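Chapter 4
Gathering Demonstrations for Contact Tasks

Last updated: 10 March 2018

Chapter 3 treated the learner as given and asked what it could do with a fixed set of examples. This chapter takes up the set itself. A policy trained from demonstrations can only copy behavior that was recorded, and most of its failures can be traced to states that the recordings never reached.

The running case is the Nollar collection, which holds 3,049 episodes of two-arm work on small household containers. Each episode pairs a stream of gripper poses with video from a camera mounted at each wrist. The operator moves the arms; the recorder stores both streams against one clock.

4.1 What the wrist camera records

A wrist view moves with the hand. The fingers stay in nearly the same place in every image, and the object shifts around them. Small errors in alignment are therefore easy to measure, but large objects are seen only in part.
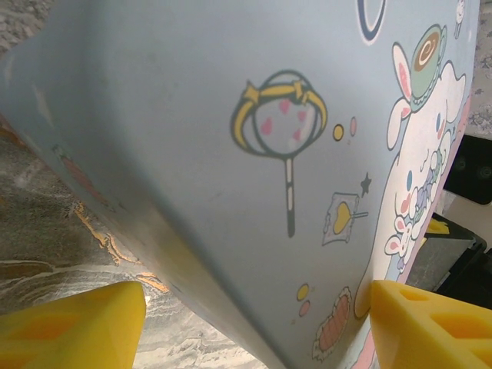

Partial views have a cost. When a printed surface takes up most of the view, the learner may tie an action to the artwork and ignore the edge or corner that matters for the grasp. In the Ifans subset, 452 episodes were set aside and recorded again with plain containers for this reason. The two groups should be kept under separate labels, so that the effect of surface print can be tested later.

4.2 Dividing an episode

Long tasks are stored whole and divided afterward. The lock task is divided into 7 segments:

1. Approach. Both arms move from rest to within reach of the container.

2. Brace. One gripper steadies the container. Contact is marked at the first image in which finger and surface touch.

3. Key grasp. The other gripper closes on the key. Slips are kept and tagged.

4. Key in lock. The segment covers insertion and turning, and closes when the shackle is free of the body. The key may still be held between the fingers at this point. 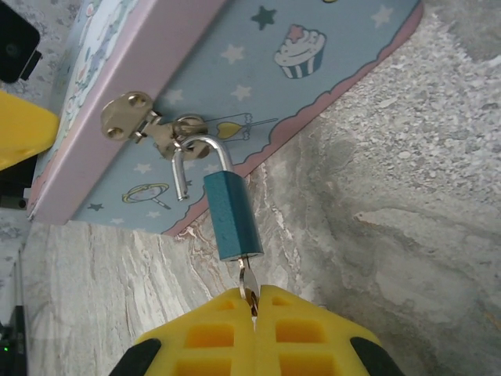 5. Unhook. The lock is drawn clear of the staple.

6. Open. The hasp is lifted and the lid raised.

7. Withdraw. Both arms return to rest.

Segment limits are set by hand on the first 60 episodes of each session, then proposed by the Druromura labeling tool and checked.

Contact: Tratska Course Texts, Reader Services | Copyright 2018 Tratska | Back to top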